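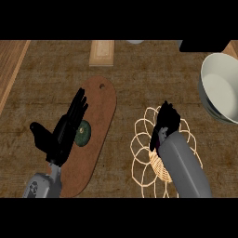
Notebook, manipulation bay, Dolan building
2023-05-01

Entry covers the spring open day and the separate visit by the Mokent group in the afternoon. Written up the same evening from the bench notes and the session log. Colleagues who ran other stations should add their own entries under the same date heading.

Setup

The bay opened to staff at 7:30. The simulation workstation was started first and left to warm up its render cache with the kitchen table set. The wall display was connected through the long cable under the floor covers. The short cable is still in the drawer marked for return to Trimton and should not be used; it dropped the signal twice during the October demonstration.

The table set was the one agreed at the planning meeting: wood tabletop, long cutting board with the green item on it, cream wire trivet, white bowl to the right. The background items at the far edge were left in. A request had been made to remove them for a cleaner view, but the policy was trained with clutter present and it was decided that visitors should be shown the conditions that are used in daily work. Both arms were loaded with the black multi-fingered hands. Lighting was set to even, with the randomization turned off for the public sessions and turned on for the Mokent session.

Two tasks were prepared. In the first, the left hand picks the green item off the cutting board and places it in the bowl, with a handover to the right hand on the way. In the second, the right hand moves the trivet toward the middle of the table. The second task was held in reserve. It was shown only in the afternoon.

The physical arms in the next bay remained powered down behind the barrier for the entire day, as stated on the risk form. The sign on the barrier was replaced before opening. The previous one still carried the old extension number.

Public sessions

Sessions were scheduled on the half hour. Each began with a short introduction at the wall display, followed by a run of the first task, followed by questions. The registered total for the morning was 54, and the sign-in sheets have been placed in the folder. Several people arrived without registering and were admitted to the later sessions where there was room.

The introduction was shortened after the first session. The slide on contact models was removed. Visitors asked to see the hands move before hearing about how contact is calculated, and the discussion went better in that order. The slide has been moved to the backup set and should stay there for general audiences.

Runs in the early sessions went without trouble. The reset took longer than it should have between runs. The cause was that the recording option had been left on from Friday and every run was being written to the shared drive. It was turned off during the first break. The recordings made up to that point have been kept and can be deleted once someone has checked that they contain nothing of use.

In the third session the left hand closed early and the green item rolled off the cutting board toward the trivet. The policy did not recover. The operator let the run continue until the time limit and then explained to the group what had happened. This was received well and led to the longest discussion of the morning. It is recommended that future demonstrations include at least one run in which a failure is likely, and that operators be prepared to speak about it. The seed has been written on the inside of the back cover.

Questions received, recorded here so that answers can be prepared for next time:

Why the hands have fingers when a simple gripper could pick up the same item. The operator answered with reference to the handover and to later tasks with handles. A better answer with a short clip would be useful.

Whether the simulated table is a copy of a real one. It is not a scan of any table in the building. The dimensions were taken from the bench in the next bay, and the surface is a stock wood texture.

How the program knows that an item has been dropped. The distinction between what the simulator knows and what the policy is given was not clear to most visitors. A drawing on the whiteboard helped. The drawing has been left up and should be copied before the board is cleaned.

Whether the same software could be used at home. Referred to the general leaflet.

One visitor with a background in prosthetics asked in some detail about the thumb joint limits. The values were read out from the configuration file, and a printed copy was requested. Permission to share the file should be confirmed before it is sent. The contact card is clipped to this page.

Younger visitors were most interested in the viewpoint controls. Allowing them to move the view during a run caused no harm to the run itself, but the person next in line could not follow the task. For the next open day a second display with a fixed view is suggested.

Break

The display was turned off from noon until one. The workstation was left running. The fan noise noted in the last entry is still present and was loud enough to be mentioned by a visitor standing beside the cabinet. A work request has been submitted.

Afternoon visit, Mokent group

The Mokent group arrived from the Nallport site later than planned and the safety briefing was given in the corridor to save time. This is permitted under the current procedure, but the sign-off sheet had been left at reception and had to be fetched. All signatures were obtained before the group entered the bay.

The group had asked in advance to see three things: the effect of lighting randomization on the first task, the trivet task, and the operator's controls.

Lighting. The first task was run with randomization on. Success over the short set of runs was lower than with even lighting, as expected. The misses were mostly at the approach to the green item, where the hand stopped short over the board. The visitors suggested that the speckled surface texture on the item may be too close in brightness to the board under dim settings. This is a fair point and had not been examined here. A run with a plain texture of the same color should be added to the list for this week.

Trivet. The trivet remains the weakest part of the set. The thin loops are difficult for the collision mesh, and with the standard mesh the fingertips pass into the openings and are then held there. The refined mesh was used for the visit. With it the right hand made contact at the outer loops and moved the trivet a short distance before losing it. On a repeat run the fingers remained bunched above the loops and did not come down at all. The group was told plainly that this task is unfinished. Their own experience with wire items is similar — they have replaced the mesh with a simple solid disk for training and return to the detailed one only for testing. It was agreed to exchange notes on this. The woven center may be easier to handle as a solid piece in any case, and that version can be prepared without changing the rest of the table set.

Controls. Each member of the group was given a turn with the operator's controls for the left arm. No task was set. Comments were as follows. The wrist rotation is felt to be reversed by anyone used to the Trimton controller. The hand opens too quickly. The delay between command and motion is acceptable. The first comment has been made by our own new staff and should now be dealt with by a setting that can be chosen at login.

The discussion moved to the meeting room and was closed on schedule. Minutes will be issued separately by the office and are not repeated here.

Faults and observations

Recording option left on from a previous session. The startup checklist should include it. The checklist currently has two items that refer to equipment no longer in the bay, and these should be removed in the same revision.

The right arm showed a small jitter at the elbow when held still for a long period between runs. It was visible on the wall display and not on the workstation monitor, which suggests the display rate and not the arm model. To be checked with the log before any change is made to the gains.

The black bands at the top and bottom of the view on the wall display were asked about by a visitor. They come from the aspect ratio of the policy view. No action.

Floor covers lifted at one corner near the door. Taped for the day. Facilities has been informed.

Actions

Copy whiteboard drawing and file with the introduction slides.
Confirm permission to share the hand configuration file.
Plain texture run for the green item, even and dim lighting.
Solid center version of the trivet; send notes to Mokent when ready.
Wrist rotation setting at login.
Revise startup checklist.
Review and delete morning recordings from the shared drive.
Return short display cable to Trimton.

Bay closed at 17:40. Workstation shut down, display off, barrier left in place for the morning crew. Keys returned to the Dolan front desk.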